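Protska Armkit: Datenkarte und Notizen zum Beispieldatensatz

Stand: 10/17/20

Worum es geht

Ich habe mir den Protska Armkit vorgenommen, also den kleinen Tischarm zum Selberbauen, und dazu gleich den Beispieldatensatz angelegt, den ich beim Kauf gern dabei gehabt hätte. Die Aufgabe ist die einfachste, die mir eingefallen ist: blauen Klotz greifen, in die gelbe Schale legen, fertig. Klingt nach zehn Minuten Arbeit, hat mich aber seit Mai ziemlich viele Abende gekostet (und eine Servohalterung, dazu weiter unten mehr).

Was drin ist

386 Durchläufe, jeder als eigener Ordner. Pro Durchlauf liegen die Gelenkwinkel als CSV dabei, dazu die Bilder aus der Nähe am Greifer und die aus der Übersicht. Die Ordner heißen einfach nach der laufenden Nummer, ich wollte da nichts Schlaues bauen. Ein Durchlauf hat bis zu 500 Zeitschritte, die meisten sind deutlich kürzer.

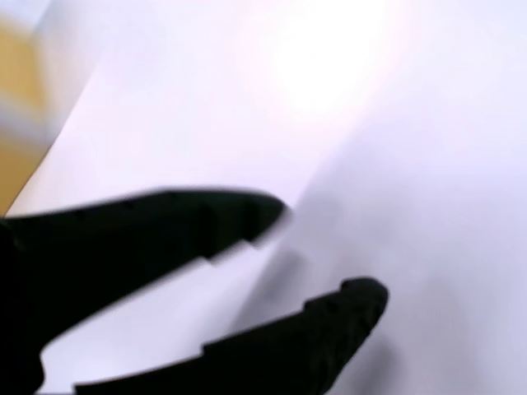

Bei der Software habe ich mich für Kenier entschieden, weil die Treiber vom Kit damit ohne Gefrickel laufen. Wer lieber mit Su arbeitet: geht auch, ihr müsst dann nur die Spaltennamen in der CSV umbenennen. Ein kleines Skript dafür liegt im Ordner tools, es ist nicht schön, aber es tut.

Aufbau

Weiße Tischfläche, Arm hinten an der Kante, Schale rechts mit ordentlich Abstand. Mehr braucht es nicht! Ich würde euch wirklich raten, den Untergrund hell und einfarbig zu lassen, meine ersten Versuche auf der Holzplatte konnte ich alle wegwerfen. Beim Licht bin ich weniger streng gewesen, auf manchen Nahaufnahmen glänzt der Tisch ganz schön. Die habe ich absichtlich dringelassen, in echten Wohnungen scheint nun mal irgendwo eine Lampe rein.

Der Klotz ist ein einfacher blauer Quader mit leicht gerundeten Kanten. Den Greifer macht man vor dem Anfahren weit auf und kommt dann schräg von der Seite. Senkrecht von oben habe ich auch probiert, da hat mir der eine Finger den Klotz ständig umgeschubst.

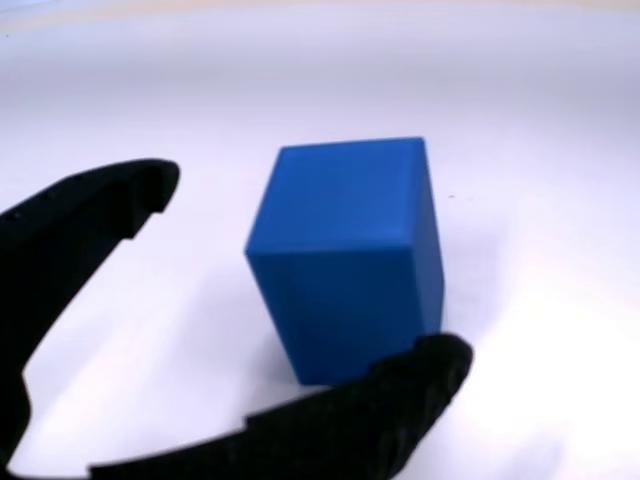

Was mir am Kit gefällt und was nicht

Gut: Die gezahnte Innenseite an den Fingern hält erstaunlich viel fest, auch wenn man nicht ganz mittig greift. Und die Anleitung ist verständlich geschrieben, das hatte ich bei Drenon schon ganz anders.

Nicht so gut: Die Kabel. Die Servoleitungen stehen am Ellbogen ziemlich weit ab, und das lange schwarze Kabel will irgendwo auf dem Tisch hin. Ich lege es in einem großen Bogen links weg vom Arm, dann kommt es dem Greifer nicht in die Quere. In 11 Durchläufen ist es trotzdem hängen geblieben, die sind in der Liste als "kabel" markiert. Ach ja, und die Halterung: Schrauben am Handgelenk bitte nur handfest anziehen, sonst reißt der Kunststoff.
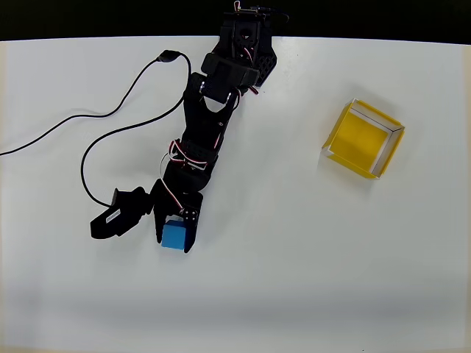
Protska schreibt mir dazu, für die Leitungen am Ellbogen sei ein Clip in Arbeit, der sich auch bei bereits gebauten Armen nachrüsten lasse. Einen Termin wolle man noch nicht nennen. Bis dahin empfehle man Klettband, aber locker genug, dass sich das Gelenk ganz durchstrecken kann. Gut, Klettband habe ich bestellt.

Bekannte Macken

Die Zeitstempel der beiden Bildreihen laufen gegen Ende leicht auseinander. Für das Training hat mich das nicht gestört, wer es genau braucht, sollte neu abgleichen.

Bei 3 Durchläufen fehlt die letzte Zeile der CSV. Reparieren werde ich das wohl nicht mehr, einfach überspringen.

Nutzung

Macht damit, was ihr wollt, auch kommerziell. Über einen Hinweis auf die Quelle freue ich mich, und wenn ihr eigene Durchläufe mit dem Kit habt, nehme ich sie gern mit auf. Bitte im selben Ordnerschema schicken.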